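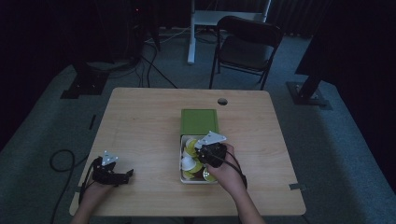

October, past eleven at night

Went to the talk at the Purnville observatory after all. Seven of us in the audience, two of whom were there for the heating. Baoshan Feng spoke for an hour on Halley's Comet, which is due back in 2061, and he told us to mark our calendars. I wrote it down. I also worked out how old I'll be and then scratched that part out so hard the pen went through.

I saw it the last time, or I say I did. My father drove us out past Clondberg in the dark, pointed at a smudge, and declared it magnificent. My brother still thinks it was the grain elevator.

Afterward we went up to the dome and it clouded over, as it has every clear night I've ever left the house. Feng said we could wait it out. We waited about forty minutes and discussed parking. Then a gap opened over the Rundura road and I got two good looks at Saturn, small and sharp and absurdly like the sticker on my old lunchbox. The woman behind me asked if it was a slide. I'd been wondering the same and was glad she said it first.

Home by ten. Ate cold rice standing up. Feng lent me his star atlas, the big one, and I have already put a mug on it.

Must call my brother about the smudge. Must also find the good binoculars, last seen in the garage under the tent, or in the tent, wherever the tent is.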